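3.2 Collecting the demonstrations

All demonstrations were recorded at the Ekdale site, in a set of furnished corners built to stand in for rooms of a home. The bathroom corner was used for the tidying tasks, which ask the robot to pick up small items near a sink and put them in a given place. An operator drove both arms by teleoperation while watching the view from the head camera. The same view was stored with the joint positions of the arms and fingers, so that the model sees what the operator saw.

We collected 400 demonstrations for the bathroom tasks. Each one was limited to 60 seconds. If the operator ran over, the recording was stopped and kept in a separate folder, and it took no part in training. Between recordings a second person moved the items on the counter by hand. We gave no fixed positions for this, only the rule that every item should be within reach of one arm.

Figure 2 gives a head camera view from the toothpaste task. The tube lies along the front edge of the counter, with the right hand over it and close to the rim of the sink. The mug holding the toothbrush stands on the left side.

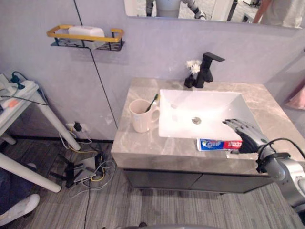 Figure 2. Head camera view, toothpaste task, bathroom corner at Ekdale.

3.3 Checking and labelling

Every recording was watched once at normal speed by someone other than the operator. The checker marked the start and end of each grasp and wrote a short instruction in plain words, such as "put the toothpaste in the mug". We removed 30 recordings in which the camera stream had dropped out. A further 40 were labelled a second time because the first instruction named the wrong item.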